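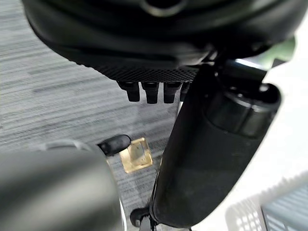

Polvo sobre acabados, 14 de abril de 2019. Hoy tocaba comparar los paños Dirar y Obi sobre las probetas que llevan en la estantería desde enero. Las de brillo se limpian con una pasada en seco y el cerco solo se ve a contraluz. Las de grano retienen el polvo en el fondo del dibujo y el paño resbala por las crestas. Lo complicado son las piezas mixtas, del tipo carcasa negra brillante con una franja mate de textura cuadriculada por debajo: si se pasa el mismo paño por las dos zonas, lo que suelta la franja acaba rayando el brillo. A partir de ahora, primero brocha en la zona con textura y después paño limpio en la lisa.

Condiciones: 200 g de carga sobre el taco, 30 pasadas por probeta, sin líquido. Pesada antes y después en la balanza Sirell, que vuelve a derivar. Dejarla encendida desde primera hora.

Dirar: recoge bien en brillo y en satinado. En grano grueso deja pelusa.
Obi: peor en brillo, hay que darle dos veces. En grano grueso no deja nada a simple vista.

La probeta 7 no vale, tenía una huella de dedo en la esquina. Repetir.

Faltan las superficies de madera clara. La duda es si las ranuras horizontales se comportan como el grano o como una junta. Para lo segundo haría falta boquilla, y en el protocolo Osus no está prevista. 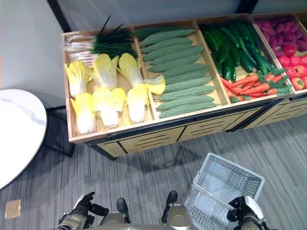 Mueble de madera clara con hortalizas artificiales. Ranuras negras en los paneles de la base.

El plástico rugoso y las hojas de imitación quedan para otra tanda. No tengo claro cómo pesar el polvo de una pieza con tanto pliegue. Se podría lavar con 100 ml de agua destilada, filtrar y pesar el filtro, pero antes hay que comprobar que el material no suelte color.

Pendiente: pedir brochas de pelo blando, revisar la deriva de la balanza y pasar los pesos a la hoja común. Los de la probeta 4 están a lápiz en la tapa del cuaderno anterior.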